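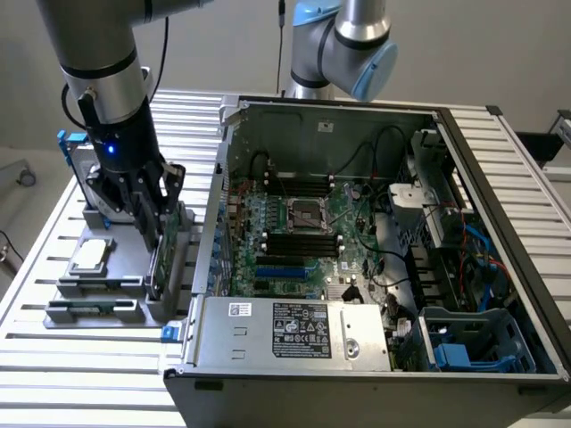
트리시츠, PC 조립 셀에서 그리퍼 비교 시험… 카드 삽입 234회 성공

4/13/26 | 산업·자동화

중고 PC 재정비 업체 트리시츠(Trisitz)가 조립 셀에 쓸 그리퍼를 고르는 비교 시험 1차 결과를 내놨다. 대상은 두 종. 지금 쓰는 평행 그리퍼, 그리고 쇼모지(Somogyi)가 공급한 손가락이 더 짧은 신형이다.

시험 내용은 단순하다. 왼쪽 팔이 트레이에서 부품을 집고, 옆으로 눕힌 데스크톱 케이스 안 메인보드에 꽂는다. CPU, 램, 녹색 회로 카드 순. 트레이에는 부품마다 자리가 따로 나 있고 카드는 슬롯에 세워 둔다. 램은 좁은 홈에 눕혀 놓는 방식.

카드 삽입은 두 그리퍼를 합쳐 모두 263회 시도해 234회 성공. 실패는 대부분 집는 단계가 아니라 꽂는 단계에서 나왔다고 회사측은 설명했다. 카드가 살짝 기운 채로 슬롯에 닿으면 힘 제어가 멈춘다는 것. 그리퍼별 성공률은 아직 공개하지 않았다. 2차 시험이 끝나야 낸다는 입장이다.

시험을 맡은 에두아르트 유르초 책임은 "긴 손가락은 케이스 안쪽까지 잘 들어가는데 끝이 휜다"며 "짧은 쪽은 단단한 대신 손목이 전원공급장치 모서리에 걸릴 때가 있다"고 말했다. 램은 차이가 거의 없었다고 한다. CPU는 두 쪽 다 속도를 평소의 70% 수준으로 낮춰야 안정적이었다.

케이블도 문제. 케이스 안에서 늘어진 검은 케이블이 팔 경로와 겹치면 작업을 처음부터 다시 해야 한다. 현재는 작업자가 시작 전에 손으로 정리해 준다. 타티아나 페셰크 공정 담당은 두번째 팔로 케이블을 잡아 두는 방안을 검토중이라고 했다. 다만 두 팔이 같은 케이스 위에서 움직이면 충돌 검사에 시간이 더 걸린다. 제어기 교체 얘기도 나온다.

제어기는 서크컴(Serkcombe) 제품과 기존 장비를 놓고 따로 비교한다. 조건은 똑같이 맞춘다. 같은 트레이, 같은 케이스, 같은 부품 순서. 제어기당 약 100회씩 돌릴 계획이고 일정은 4월 안. 응답 지연과 접촉 시 정지 시간, 재시작 절차를 본다고 한다.

카메라는 이번엔 안 바꿨다. 고정 카메라 위치를 옮기면 앞선 기록과 비교가 안 된다는게 이유. 카메라 비교는 그리퍼가 정해진 다음 순서다.

현장 반응은 갈린다. 조립 라인을 맡은 빌렘 코페츠키는 짧은 손가락 쪽을 선호한다. 교체가 빠르고 패드 마모도 눈으로 보기 쉽다는 것. 반면 정비 쪽에서는 예비 부품이 이미 쌓여 있는 기존 그리퍼를 그대로 쓰자는 의견이 많다. 단가는 양쪽 다 밝히지 않았다.

쇼모지 측 카지미에라 두다 영업 담당은 손가락 끝 패드를 더 얇게 만든 시제품을 보내기로 했다고 밝혔다. 슬롯 양옆 여유가 좁은 보드에서 패드가 이웃 부품에 닿는다는 지적이 나온데 따른 것이다. 2차 시험은 시제품이 도착하는 데로 시작한다. 카드와 램만 우선 돌리고, CPU는 소켓 고정 프레임을 여닫는 동작까지 넣어 나중에 따로 본다.

하르트무트 슈퇴커 트리시츠 기술 총괄은 최종 선정 시점을 묻는 질문에 "제어기 결과를 보고 같이 정한다"고만 답했다. 선정된 조합은 코쿰(Kokum) 작업장 셀에 먼저 들어간다.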